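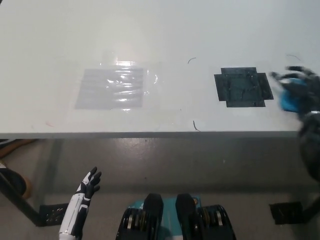 Clear plastic film lying flat on a white tabletop, with wrinkles and surface glare

Plastic film is a thin, continuous sheet of polymer, supplied on rolls or as cut pieces. Material above a certain thickness is usually called sheet, although the dividing line differs between trades. Film is used in packaging, farming, building and electrical insulation.

Manufacture

Most film is made by extrusion. In the blown process, molten polymer is forced through a ring-shaped die and inflated into a tube, which is cooled by air, flattened and wound. In the cast process, the melt leaves a flat slot die and is cooled on a chilled roller. Cast film generally has more even thickness and better clarity. Blown film tends to have more balanced strength along and across the roll.

Some films are stretched after forming. Stretching lines up the polymer chains and raises stiffness and tensile strength – polypropylene and polyester are commonly treated in this way.

Thickness

Thickness is given in micrometers or, in the United States, in mils. One mil is one thousandth of an inch, and 1000 micrometers equal one millimeter.

Optical properties

Haze is the share of transmitted light that is scattered beyond a set angle. Gloss is measured from light reflected at the surface. A film may have high gloss and still look cloudy if light is scattered within it. Creases reflect light unevenly and can interfere with both measurements.

Handling

Film builds up static charge as it is unwound, which attracts dust and makes layers cling. Ionizing bars and antistatic additives are used to reduce the effect.

See also
Blow molding
Cellophane
Shrink wrap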